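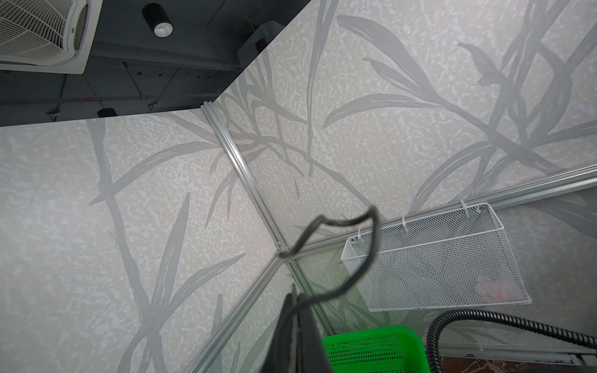
I have a soft spot for fake leaves. There, I said it. My friends with good taste want plain white walls, and they want them badly, and every time I bring up a printed leaf pattern I get the look you'd get for suggesting shag carpet in a bathroom. But I grew up with a bamboo-print curtain in the laundry room and I loved that thing, and I think it's time somebody stuck up for leaves on walls.

My case is pretty simple. A plain panel shows you everything that ever happened to it. Every smudge, every bump from a chair, every spot where tape used to be. A soft gray leaf on an off-white background forgives a lot! And when the material lets a little light come through, the way the old Parska screens did, the leaves look different at breakfast than they do at dinner. I paid $100 for 2 of those screens years ago and I'd do it again tomorrow.

The color does matter, though. Keep it pale. Gray stems, big curving blades, nothing glossy and nothing with a parrot in it. I once stayed in a rental in Clivoscombe where the wallpaper was full-on jungle, and I slept like a person being watched.
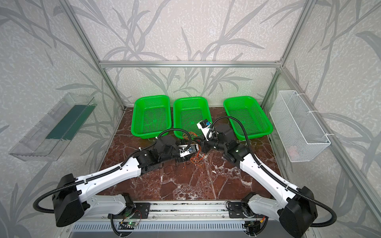

LOSDALE, Sunday, June 3, 2018

Then there's the matter of what you put in front of the leaves, and here I'm going to be stubborn: bright green plastic mesh baskets. Three in a row along the back wall, set on a marble-patterned surface in dark reddish brown, and I'm happy. Yes, the green is loud. It's supposed to be loud. Pale bamboo behind it keeps things calm, and the white veins in the dark surface tie in with the walls better than you'd think (I had my doubts about that one).

I know the Halás catalog wants us all to buy woven seagrass. It has what looks like 1,000 kinds of it. Seagrass is lovely for about a week, and then it sheds. A mesh basket you can rinse in the sink, and you can see through the sides, so you know what's in there before you go digging. If one sits a little crooked, let it! I get nervous in homes where every basket is lined up with a ruler.

I feel the same way about clear plastic shelves on the wall. People call them cheap looking, but put up a solid shelf and you've covered up a chunk of the pattern you paid for. With a clear one the leaves just keep going.

So that's where I stand, and I expect mail. The seagrass people in particular are very organized. In September I'm redoing the back hallway, and I've already got my eye on a roll with long thin stems, pale gray, and a green basket to go under it for the dog leashes.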